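Storing seed potatoes and onions in a shared garage

18 July 2020

The onions came up early this year, so the storage question has arrived sooner than I had planned for. These are my notes from last winter, tidied slightly.

The garage at Nodinley is single brick with a concrete floor and an up-and-over door that does not seal at the bottom. I logged the air temperature with a cheap sensor at shelf height and a second one at floor level. The floor read 3 degrees lower on most nights. In November the gap narrowed when the door was left open for the car, and the humidity at floor level climbed well past what onions will tolerate.

Onions therefore went on the top shelf, in nets, with a hand's width between each net. Potatoes went lower down in the dark. I lost very few onions. The potatoes did worse, mostly through sprouting on the side nearest the window. 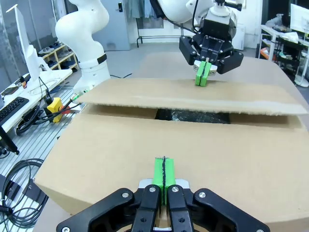 Cardboard is adequate for potatoes provided the base is kept off the concrete. I used two battens, 16 mm thick, and checked underneath each month. The base of one carton went soft where I had pushed it against the wall. Double-wall board held its shape better than single-wall. Paper sacks are better again for airflow but they tear when dragged, and they cannot be stacked.

Fadi Ghanem has the next plot and keeps his in sand. He reports less shrivelling. I have not tried it, mainly on account of the weight.

For this year I have changed two things. The window now has a blind. The weigh-in will be done in batches of 500 g, so that losses can be compared between shelves; last year I only weighed the total and the result was of little use.

Varieties and sowing dates are in the spring post. I still need to correct the row spacing in that one.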